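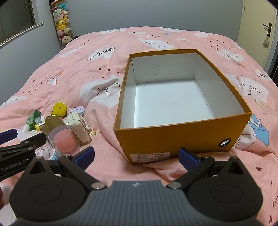
*Orange shoe box, lid off, on the bed. Size 37.*

# Getting the family prints scanned without losing a month to it

Quick writeup. Jessie Nisbet asked for it, then Haziq asked for the same thing a week later, so it goes on the page. Last updated 28 February 2020.

Assumes: loose paper prints, a flatbed scanner, a computer with some room on it. Slides and negatives are a different job, skip to the bottom for those.

## What you need

- flatbed scanner, any brand, glass cleaned
- shoe boxes, one per decade or per family branch, whichever you end up sorting by
- index cards for dividers
- soft pencil (NOT a pen, not even a "photo safe" one)
- rubber air blower or a soft clean paint brush
- microfiber cloth
- external drive

Shoe boxes are fine for sorting. For keeping prints long term get acid free boxes, Ekanayake on the corner in Wistalton has them flat packed near the greeting cards. Order online otherwise.

## 1. Sort first, scan later

Big flat surface. Bed, dining table, floor if you don't have a cat. Dump one envelope at a time. Don't dump everything, you will lose the order they were in and the order is half your information.

Look at the backs before anything else. Lab stamps, dates, pencil notes. Old prints sometimes have a month printed in the white border, and that's when it was developed. The trip could have been the summer before. My mother had a roll stamped June that was all Christmas.

Sort into rough piles:

- keep and scan
- keep, don't scan (doubles, six shots of the same lake)
- ask somebody

The ask somebody pile is going to be bigger than you want. Fine. Leave it.

Index card between each group, stick up a half inch so you can read it. Write on the card, not the print. Year if known, place, who. "Senuvton house, before the porch" is a perfectly good label.

## 2. Stuck prints and albums

Magnetic albums, the ones with the sticky stripes and plastic film. Try dental floss, unwaxed, slid behind the print corner to corner with a slow sawing motion. If it fights you, stop and scan the entire page with the film peeled back. Don't use a hair dryer. I know every forum says hair dryer. I curled two prints that way and there's no uncurling them.

Prints stuck face to face: leave alone, put in a seperate envelope, ask a conservator if you care about them.

## 3. Clean

Blower first. Brush second. Cloth on the scanner glass only, never on the print. No glass cleaner sprayed directly on the scanner, it creeps under the edge and leaves a fog you can't reach. Spray the cloth, wipe the glass, wait a minute.

Hair on the glass shows up in every single scan until you notice. Check after each tray. Yes each one.

## 4. Scanner settings

- 600 dpi for anything 4x6 or smaller
- 300 is ok for 8x10s unless you plan to blow them up
- 24 bit color, also for black and white prints, you want the toning
- TIFF if you have the space, otherwise JPEG at highest quality
- turn OFF auto sharpen, auto color, dust removal

The dust removal one is important. On paper prints it smears faces. Looks ok zoomed out, then you zoom in on grandpa and he has no eyebrows.

Put four prints on the glass at once with a finger gap between, let the software split them. Most scanner software does this, look for "multiple" or "auto crop". If it keeps chopping off a white border, lay a sheet of black paper on top before closing the lid.

## 5. File names

Do this as you go. Do not say you'll do it after.

`1974-summer_senuvton_001.tif`

Year first, always, so they sort themselves. Use `197x` if you only know the decade. Short place name. Three digit number. No spaces, no "scan (14) copy final".

Habibur Roy does his by person instead of by year, and it works for him, but then group shots go where? He has a folder called `everyone` and it's the biggest one.

Write the same number in soft pencil on the back of the print, lightly, near the edge, print face down on something hard. If the back is that slick plasticky paper pencil won't take. Put it on the index card instead.

## 6. Pace

I get through 74 prints in an evening including naming. Faster on doubles-free rolls. If you have 4,000 to get through do the math before promising them for somebodys birthday.

Do one box, start to finish, before opening the next. Half scanned boxes are how you end up scanning things twice. When a box is done put a sticky note on the end with DONE and the last file number used.

## 7. Backup

Computer, external drive, and one copy at another address. Swap drives with a relative. Ratree Ratanaporn keeps ours, we keep hers, we trade at holidays. Cloud is ok too, but check whether it's shrinking your files. Upload one, download it again, compare file size.

Open a few random files off the backup drive. Really open them.

## 8. Names and dates

Send the ask somebody pile around as small JPEGs, 5 per email, max. Send more and people look at the first one and never reply. Number them in the email. Older relatives do better on the phone with the print in their hand, so mail copies.

Put what they tell you in the caption field of the file (IPTC description in most programs), and in a plain text file in the same folder. Text files will outlive whatever program you're using. I lost a bunch of captions moving off Kasto, they were in its own database and didn't export.

## Slides and negatives

Need a scanner with a light in the lid, or send them out. Do-yoon Maeng has a slide setup and wrote up his settings, will link when I find it.

## Still to add

- cropping/rotating in batches
- newspaper clippings (black paper behind, same trick)
- what to do with the doubles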